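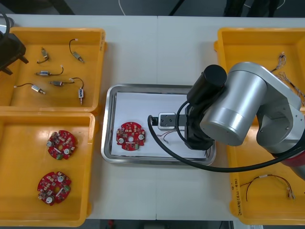
Repair is back in Stollport. Small shops, mostly. Twelve years ago there was one bench in town - Petridis, behind the bakery - and it did radios and not much else.

Anastasia Andreadis opened hers in September. Fans, toys, hair clippers. A flat 18 dollars to look, 38 if it gets fixed. "People bring me stuff thier parents bought," she says. Busy mornings, slow afternoons. Parts come from Runstead, two weeks if your lucky.

Rent is the worry. Up again next year.

Comments

purnisville_pat: Paid 60 for a new fan last month. Wish I'd read this first

GLK: Does she do sewing machines?

Marty: Petridis fixed my dad's radio. Still runs.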